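Droleo bedding sizes – README

Last touched 4/25/22. Plain CSV, no license drama, use it how you like.

What it is: a list of fitted sheets and the mattresses they are sold for. Width, length, pocket depth, fabric, color name as printed on the label. Started because Jolto and Skovmont both sell a "full" and the two are not the same full.

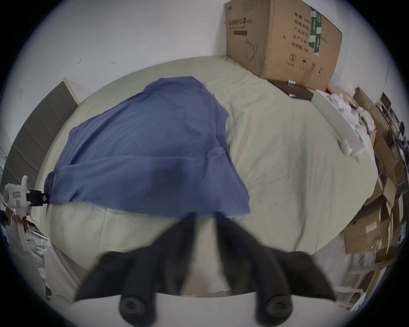
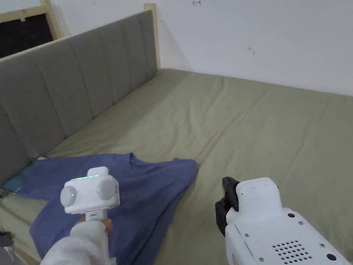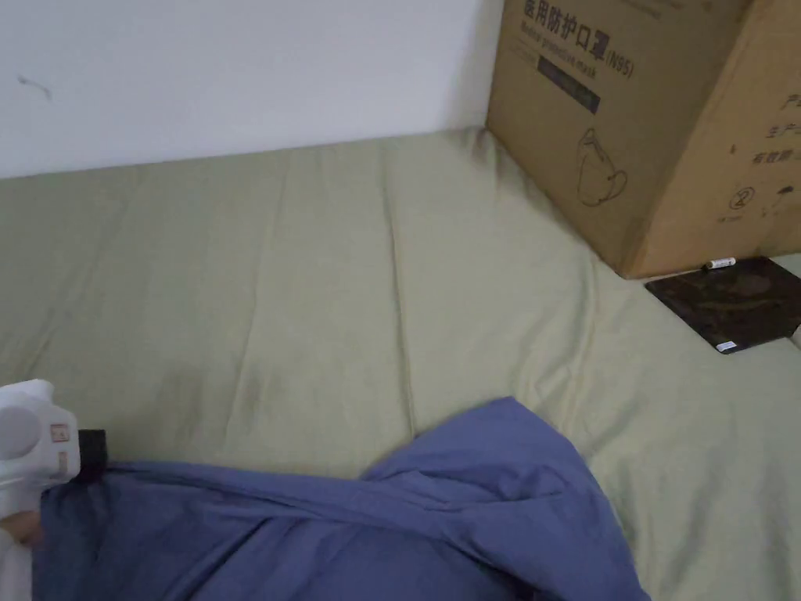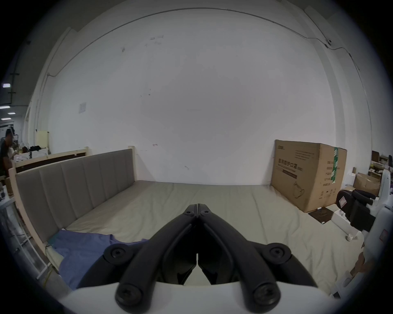
Files

sheets.csv – 888 rows, one per sheet
mattresses.csv – 84 rows
shrink.csv – 76 rows, length and width after a hot wash. Only sheets I could get hold of

Columns

All sizes in inches. Pocket depth is what the label says, not measured. Blank means the label didnt say. Zero means zero, don't treat it as blank (one flat sheet got in by mistake, left it so the ids stay put).

fabric – free text. Messy. "Cotton", "cotton " with a trailing space, "100% cottn". Clean it yourself or wait for the next version.

color_name – seller's word. Useless for matching. Montoya has 2 different greens both called Sage.

Known problems

Twin XL rows from Skovmont have width and length swapped. Fixed in sheets.csv, still wrong in mattresses.csv.
Duplicates where a store relisted the same sheet under a new id.
European sizes converted from cm and rounded, so expect small gaps.
No bunk or crib sizes yet.

How to load

Any spreadsheet will do. UTF-8, comma separated, header in first row. Join on size_code – not on size name, names differ by seller.

Changes

Next batch planned for November, mostly deep pocket stuff. Corrections welcome, send the row id and a picture of the label. Please dont send whole spreadsheets back, I cant merge them.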